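The Cube and the Square Hole

An open day at Ustatex, from a kitchen chair

April 13, 2020

The original plan was a train to Nundombridge, a visitor badge and a sandwich lunch in the Brennan building. What I got was my own kitchen, a headset that pinches and a link to a video call. I grumbled about that for a day or two. Then the call opened, Kwabena Aryee put his simulator up on the screen, and I forgot to drink my coffee for most of two hours.

Ustatex makes control software for small robot arms, the kind that stand on a bench and handle things you could hold in one hand. Its spring open day usually means people standing three deep behind a safety line, trying to see past somebody's shoulder. This year 115 of us had signed up, and every one of us had a front-row seat.

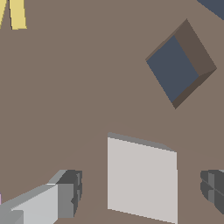
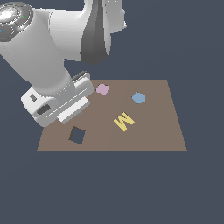
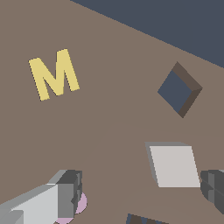 Views from the simulated workbench. The arm reaches in from the upper left in the second; the first and third look down at the board with a gripper finger on either side.

The task is one you probably did before you could talk: pick up a block and put it through the hole that fits. The company calls the setup Vandale, after the street where the first version was written, and it all runs inside the computer. There is an arm, a brown board with a square hole in it, and a handful of shapes. The one that matters is the cube.

"It's a toddler's toy, and it will ruin your whole week," said Aryee, who has worked on it since last May and still sounds delighted by it. He started the first run without any more introduction than that.

I have seen robot demonstrations before, and most of them had been rehearsed until the life was gone. This one was live. The arm came down, closed on the cube, lifted it, swung over to the hole and stopped. It turned its wrist a little. It turned it back. Then it let go, and the cube landed across a corner of the opening and sat there at a silly angle. People in the chat groaned. Aryee laughed, clicked once, and the board was back as it had been.

The second run went in clean, and I made a noise that brought my dog in from the hall.

What makes the job hard is the turning. The hole is set at an angle to the board, so carrying the cube to the right spot only gets you halfway. Its sides have to line up with the sides of the hole before the fingers open. If the arm is off by a hair, the cube catches on the rim. If the fingers took hold of it a bit crooked in the first place, that mistake comes along for the ride, and the arm has to notice it and make up for it at the other end.

Aryee showed us both ways it can go wrong, slowed down so that we could follow. In the bad grasp, one finger touched before the other and the cube twisted as it was squeezed. You would never catch it at full speed. At a tenth of that, it looked like someone trying to pick up a bar of soap.

Somebody asked why they don't just tell the arm where everything is, given that the computer already knows. It was the question I had been typing myself. Luana Portela, who runs the testing side and had been quiet up to then, took that one. A program that peeks at the answers does wonderfully, she said, right up to the day you move it to a real bench, where there are no answers to peek at. So the arm in Vandale has to work from what its cameras see, and some of what they see is awkward. Close to the board, the view narrows. The hole slides toward the edge of the picture, or a finger gets in the way, and the arm has to remember what was there a moment ago.

"You do the same when you put a key in a lock in the dark," Portela said. "You looked at the door before the porch light went off."

She then ran the part of the day I liked best, the hundred. Before any new version of the program is let near hardware, it gets 100 tries in a row with the shapes put down in different places each time. We watched the latest version do it, sped up, on a grid of little windows that filled the screen. Arms bobbed all over it like hens feeding. When a try worked, its window went pale green. When one failed, it turned gray and stayed that way, and you could click on it to see what had happened.

Four stayed gray. Portela seemed more interested in those than in all the green ones together. In two of them the cube had started out close against one of the other shapes, and the fingers had no room to get around it. In another, the arm simply dithered over the hole until its time ran out. The last she couldn't explain, and she said so. She wrote something on a yellow pad, and I would have loved to read it.

There was a bit of history, too, kept short. The team numbers its saved versions, and for the fun of it Aryee loaded an early one. It hit the board with the cube so hard that the cube left the picture. Then he loaded number 429, the first that ever got through a full hundred with more hits than misses. It was slow and fussy, and it backed off twice before letting go, like a driver who doesn't trust the parking space. He admitted to being fond of it. "I still open that one up when a day goes badly," he said.

I asked what would come after the cube. The other shapes, mostly — a star is on the list, and Aryee pulled a face when he said so, with all those points to line up. And then real wood on a real bench, once the doors of the Brennan building open again and people can stand in the same room as the arm. Ustatex has one bench ready and waiting there. Portela told us that real blocks stick and slip in ways the simulated kind never do, and that she expects the first hundred to be a mess.

Before the call closed she offered to run one more try, our choice of where the cube should go. The chat argued for several minutes and settled on the far corner, as tight to the edge as the program would allow. The arm reached out nearly straight for it. It got a grip on the second attempt, came back across the board with what I can only call care, turned its wrist, waited, and opened its fingers.

The cube went in. I typed a row of exclamation marks along with everybody else, and then I signed up for next year, in whatever form it comes.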